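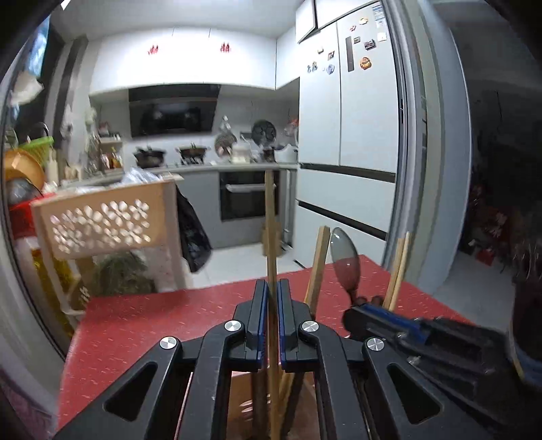 Photo: author, Tindport, Tue 12 May

Gripper maintenance, second set of pads

The hand-held grippers have now passed the point where I trust them without a check. I look after both of them, plus the spare in the drawer, and I have been keeping notes on what wears and in what order. Most of it is dull. I am writing it up so that I can stop searching my own notebook every time a finger goes out of line.

Pads first. The blue ones on the pair in use are Sotance pads, the softer of the two grades. The harder grade lasts longer but lets a round stick roll between the fingers, and chopsticks are a large part of what we pick up. A chopstick touches the pad along a narrow line, so the wear shows up as a shallow groove down the middle while the rest of the pad still looks new. Spoons and spatulas spread the load and do much less harm. I had been swapping pads when they looked worn overall, which was too late. Now I drag a fingernail across the middle and change both pads if it catches.

Changing one pad at a time does not work. The new pad is thicker than the worn one, the contact point moves off center, and a stick that should stand straight leans toward the old side. I lost an afternoon to this in August before I measured anything.

To change a pad:

Open the fingers fully and lock the trigger.
Peel from the tip end. Peeling from the root leaves the adhesive behind.
Clean the finger with alcohol and let it dry.
Set the new pad flush with the tip, then press for a full minute.
Close on a strip of paper and pull. It should resist equally at the tip and the root.

The paper test is the one I would keep if I had to drop the others. If the strip slides out at the tip and holds at the root, the fingers are not parallel and new pads will not fix it. The cause is in the linkage.

The linkage arms turn on pivots under round silver caps, four of them on the face you see from behind. The caps are only covers. Under each is a shoulder screw, and the screws back out slowly with use. Tighten them until the play goes away, then stop. A quarter turn past that and the trigger gets heavy, and whoever is holding the gripper will start squeezing in jerks. That shows in the recordings well before anyone complains about it. I use a small dab of removable threadlocker and mark the screw head with a paint pen, so a loose one can be spotted with the cap off and no tools.

The opening readout on the Toft encoder needs zeroing after every pad change. With the old pads fully closed it read 416 counts. With new pads it read 103 counts higher, all of it pad thickness. If the zero is left alone, the log reports the fingers as partly open when they are holding something thin. Jindia, our logging script, does not flag this. It stores what it is given.

Both grippers get zeroed in the same sitting, left then right, 3 closures each. If the closures disagree by more than 6 counts I go back to the pivots before recording a value. So far it has always been a pivot.

Remaining jobs: the spare still has the hard pads on it, and its trigger spring squeaks. I have ordered another sheet of the soft grade and will do the spare when it arrives.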